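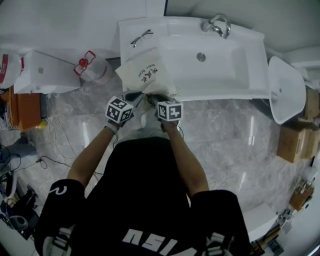
The hair dryer bag at the upstairs basin, glasses still on the side

Lists > Lavedden House Shares > October > Re: bags for hair dryers, and bathroom clutter generally

Hello all,

I meant to answer this days ago and then the month ran off with me, so please forgive the delay. I've put the earlier message underneath for anyone who has joined us since.

Adel, I do sympathise. We have the cream cloth sort with "Hair Dryer" printed on it in black, and Chinese characters as well, and I was very much against it when it first came into the house. It seemed to me one more thing to wash. But I've come round to it, and I'd say keep yours, with one or two changes to how you use it.

The first is where it lives. Ours used to end up on the left of the basin, half crumpled and hanging over the front, and it is hanging over the front in the photo too, so you can see I'm not preaching from a great height. A cloth bag so near the bowl gets splashed by everybody who washes their hands. What has worked best for us is a hook on the back of the bedroom door. The dryer goes in once it has cooled (do wait, please, mine was put away hot by a nephew and the lining has smelt odd ever since), the flex is folded loosely on top, and the whole lot goes back on the hook. It only visits the bathroom when somebody is packing or when I've taken the bag down to wash it.

As for washing, I do it by hand in the basin with a little ordinary soap and dry it flat. The printing has held up nicely. I tried the Renuter powder that was passed round last winter and found it left the cloth stiff — perhaps I used too much.

You also asked what people allow to stay out by the sink. Our rule is glasses and nothing else, and that's mostly for my own benefit, as I take mine off to wash my face and must be able to find them again by feel. They go on the flat part to the left of the bowl, well away from the tap. Soap and brushes have gone into the cabinet. It took a fortnight of grumbling and now it's simply what we do.

The floor I can't claim any victory over. We have big grey marble-patterned tiles, very handsome when they're clear, and they are hardly ever clear. There's a large water jug with a red cap by the toilet, which I like to keep handy for when the supply goes off, and it will lie on its side however often I stand it up. Then there's the bucket, and an orange plastic tub, and a stack of cardboard boxes over beneath the urinal that I keep promising to move. Cardboard in a bathroom is a poor idea and I know it. If anyone on the Luangrath side of the road wants sturdy brown boxes for a move, do write to me off list and they're yours!

One last thing, on your question about buying a rack. I looked at the Oltevau one in the shop and it was 2,000, which struck me as a great deal for something that holds a dryer and a comb. A hook and a bit of string came to 400, and I had change for a bun on the way home.

Warm wishes to everybody, and to your mother especially, Adel. I hope her knee is behaving.

M.

Adel Ouali wrote:
> Dear neighbours,
>
> A small domestic question. Our hair dryer came with a cloth bag
> and it never seems to have a proper place. It sits by the sink,
> gets damp, gets moved, and then the dryer is on the floor again.
> Is it worth keeping the bag at all, or should I give in and buy
> one of those racks for the wall?
>
> While I'm asking, what do the rest of you leave out round the
> basin? There are four of us sharing and I counted 16 bottles
> this morning, 20 if you include the empties. I would like to
> propose a rule to the others and it would help to say that
> somebody else manages it.
>
> Many thanks,
> Adel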